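Visit report: the housewares fair at Nidcombe
Apr 24, 2021

The spring housewares fair moved this year from the old county showground to the exchange hall in Nidcombe, a short walk from the train station. I went for one day to look at plastic kitchenware and packaging, and to see whether any of the smaller makers could supply short runs. These are my notes from the day, in the order I went through the hall.

Entry was by timed ticket. Mine was for the first slot, and I was inside within a few minutes. The organizers had listed 80 exhibitors, and the floor plan gave each one a wide stand with a clear aisle on both sides. It made for a long walk but an easy one. Coats and bags had to go to the cloakroom by the east door, which closed for lunch without any sign saying so.

I started with Tindent, at stand 38. They mold plates, bowls and cutting boards in solid and see-through colors. The solid colors were even from piece to piece. The see-through boards are harder to get right, and the sales desk said the green had taken them longer than the rest of the range. The minimum order is 397 pieces per color, an odd number that comes from how many fit on one of their pallets. They will mix sizes on a pallet but they will not mix colors.

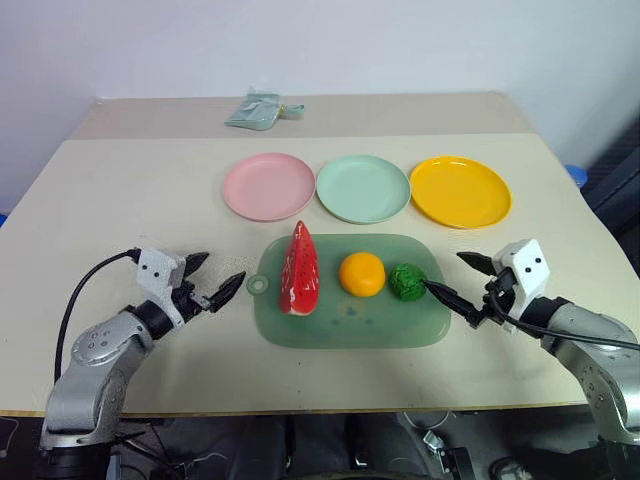

Plates in pink, mint and yellow, with a green cutting board and play fruit.

Tindent quotes a lead time from the day the color sample is signed off, so a slow approval on our side pushes everything back. They ask for half the payment up front. I took a price list and two sample chips, and asked for a quote on the small plate with a matte finish.

Garkis was across the aisle. They sell storage boxes and lids, mostly to caterers. The lids come in one fitting across four box sizes, so a kitchen can keep a single stack of them. I tried several and the fit was good on the smaller boxes. On the largest one the corner needed a second push. The person at the stand said the mold for that size was being recut in March and that new stock would be out later in the spring — I would want to see it before ordering.

Lunch was soup and a roll in the side room. There were not enough tables, and people ate standing along the windows. Coffee was free all day and the line for it moved fast.

In the afternoon I went to hall 2 for the talk on labeling. It covered what has to be stamped on the base of an item meant for food, what can go on a sticker, and how long records should be kept. The slides were hard to read from the back, but a printed copy was handed out at the end and I have put it in the supplier folder. The main point for us is that a play item sold in the same box as real tableware has to be labeled separately. Our picnic set does not do this yet.

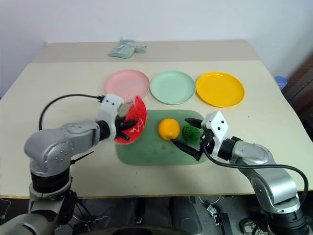
Nidcombe Housewares Buying Group — Kitchen and Table Team

My last stop was Duda, who make cartons and paper sleeves. We have used them before for gift boxes. They had a new sleeve that holds a stack of plates with no tape or glue, folded from one sheet. It went together in a few seconds, though the open ends leave the rims exposed, and I think it would need an outer carton for mail orders. Their prices have gone up on coated board and stayed the same on plain.

I left in the middle of the afternoon. The trains were running to a reduced timetable and I waited on the platform for a while with a bag full of catalogs.

To follow up: the matte quote from Tindent, a sample of the recut Garkis box, and a sleeve from Duda sized for our small plate. The catalogs are on the shelf by the sample cabinet. Please sign them out if you take one home.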